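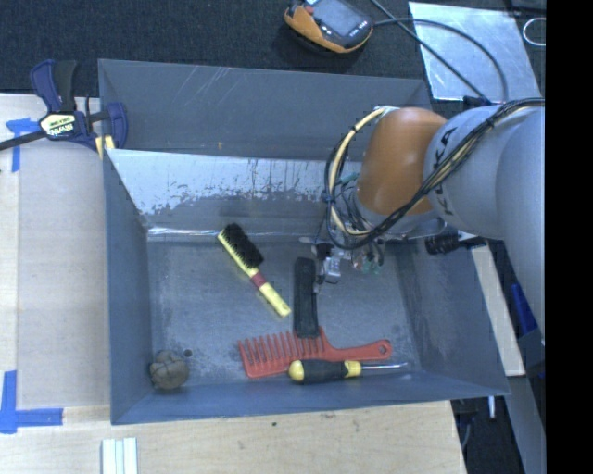

How many grasp attempts do we need before retraining is worth doing?
Around 2000 good ones, going by the last two rounds. Fewer than that and the new model mostly repeats what the old one already knew.

Ticket: Grasp logger marks good picks as failures
Project: Gretden
Opened by: Lorena Medina
Status: Closed

Wednesday, 9:10 am - Lorena
Morning all. I was going through the overnight batch and a whole lot of the labels look wrong to me. The arm clearly has the thing between its fingers, it lifts, and then the log says "fail" with a finger gap of zero. I checked 30 attempts by hand and 6 of them were good picks marked as bad. I've stopped the run for now. I don't want the learner chewing on this!

9:40 am - Lorena
Forgot to say, I already restarted the logger and the gripper driver. Same thing after both. The joint data looks fine and so do the camera files, so I think it's only the label.

10:25 am - Kwok-wai
Is it every object or just some of them? I had something like this on the Dirna setup and it only happened with thin stuff.

10:50 am - Lorena
Ooh, good call. I sorted the bad ones by object and they're all either the comb or the screwdriver, and with the screwdriver it's only when the grasp is on the shaft. Nothing wrong with the brush. So yes, thin stuff. I opened the label script and the cutoff for "fingers fully closed" is way more generous than I remembered. Anything skinny gets counted as an empty hand. I'm pretty sure I set it that high myself back when we were only picking blocks (sorry).

11:30 am - Lorena
Lowered the cutoff and replayed the batch through the script. The comb is good now. The screwdriver is better but two attempts are still wrong, and I can't see why from the numbers. Hiwot, could you look at the raw finger readings when you get a minute? They're in the usual folder.

1:15 pm - Hiwot
Looked. The zero point on the fingers drifts over the night, so by the end of the batch "closed" reads a little wider than it did at the start. You need to close on nothing and re-zero every so often. I'd do it each time the bin gets reshuffled.

2:05 pm - Lorena
Added that to the reset routine, so it closes outside the bin, zeroes, then goes back in. It makes each reset a bit slower but I can live with it. I also corrected the overnight batch using Hiwot's drift numbers, and the last two screwdriver picks come out right. I went back over the same 30 by hand and they all match now.

2:20 pm - Kwok-wai
Nice. Are the older batches affected too?

2:35 pm - Lorena
The block-only ones should be fine. Anything from November on has thin objects in it, so I'm relabeling all of that tonight and keeping the old labels in a separate column in case somebody needs to compare. Please don't start a training job until I post here that it's finished - I'll put a note in the channel as well.

5:50 pm - Lorena
Relabeling is done and the run is going again with the new reset. Closing this one. If you spot a zero gap on a pick that looks good, reopen it and paste the attempt number.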